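ホーム|お知らせ|議事録|規約|お問い合わせ
読了時間 4分

ウキッツ(Ukitz)共同洗濯室 利用者会議 議事録

開催日:2018年4月26日
場所:ウキッツ1階 集会室
出席:利用者代表、管理会社Rastogi担当、清掃請負Gasetero担当
配布資料:3月分収支表、利用規約改定案、タオル類更新の見積書

1.前回議事録の確認
訂正なし。承認。

2.3月分の利用状況と収支
Rastogiより報告。3月の洗濯機利用は763回。乾燥機は別集計のため、次回の資料に載せる。水道料は前月より上がったが、予算の範囲内。両替機の釣り銭切れが続いたとの申し出があり、補充の間隔を短くすることにした。
収支表の「雑費」の中身が分からないとの質問があった。大半は排水口の部品代との回答。次回から品目を分けて記載する。

3.利用料金について
洗濯1回200円、乾燥1回300円の現行料金を据え置く案が出された。
乾燥が高いとの意見があった。厚手の物は1回で乾かず、続けて2回使うことになるためである。一方で、値下げをすれば乾燥機の入れ替え時期が遅れるとの指摘もあった。
採決の結果、据え置きで可決。乾燥時間の延長ができるかどうか、Rastogiが機械の設定を確認する。

4.夜間の利用時間
終了時刻を午後9時とする現行の規約について、延長の希望が出ている。洗濯室の真上の住戸からは、脱水時の振動が気になるとの声が以前からあり、今回は延長を見送った。終了間際に洗濯を始める例が多いため、最終の開始時刻を規約に書き加える。文案はRastogiが作成し、掲示の前に利用者代表が確認する。

5.洗濯物の置き忘れ
終了後も機械に入れたままの洗濯物について、取り扱いを協議した。次の人が取り出してよいか、規約には定めがない。
取り出してよいとする意見が多かったが、他人の衣類に触れたくない、触れられたくないとの意見もあった。備え付けのかごに移すことを認める方向でまとめ、待つ時間の長さは継続審議とする。
持ち主の分からない物は棚の下段で保管し、翌月の会議の後に処分する。現在保管中の靴下と枕カバーは、掲示板で知らせる。

6.清掃
Gaseteroより報告。乾燥機のフィルターにほこりが残ったままになっていることが多い。使用後に各自で取り除くよう、機械の扉に表示を貼る。床の排水口は月末に薬剤で洗浄する。当日の午前中は使用できない。
洗剤の詰め替え容器を床に置かないでほしいとの要望があり、了承した。

7.共用タオル類の更新
集会室と洗濯室で使っている布類が古くなったため、Prodelbridgeから見積を取った。厚手と薄手の2案があり、単価は厚手の方が高い。乾きやすさを優先して薄手を推す意見と、吸水を優先する意見に分かれた。
色は汚れの目立ち方を見て決めたいとの声があり、淡い色を候補に残す。決定は次回。見積の有効期限を延ばせるか、RastogiからProdelbridgeに問い合わせる。

8.その他
・自転車置き場の照明の件は、管理組合の議題とする。
・洗濯室の窓の鍵が固い。Rastogiが点検する。
・掲示板の古い掲示は会議後に外す。

次回の議題:置き忘れの待ち時間、タオル類の決定、乾燥時間の設定
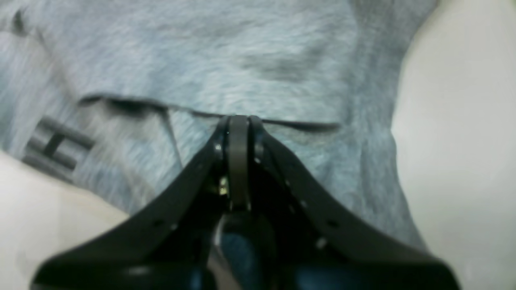
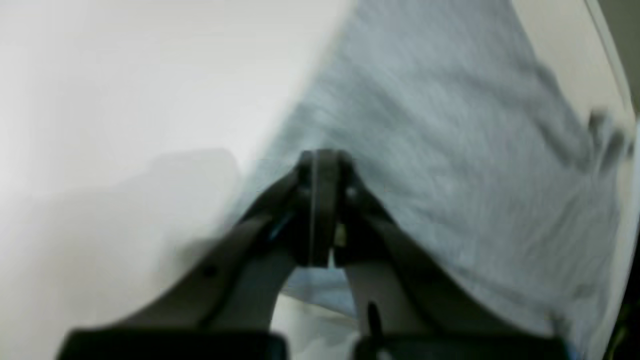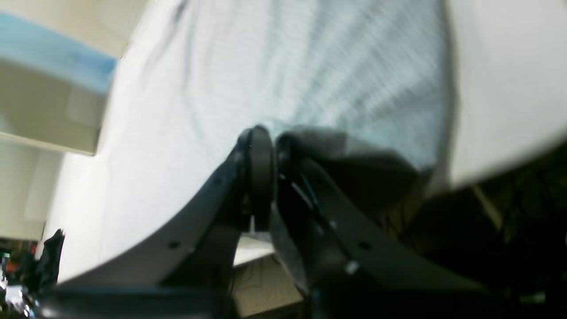

写真 布類(1枚目・2枚目は淡い青灰色、3枚目は白)

以上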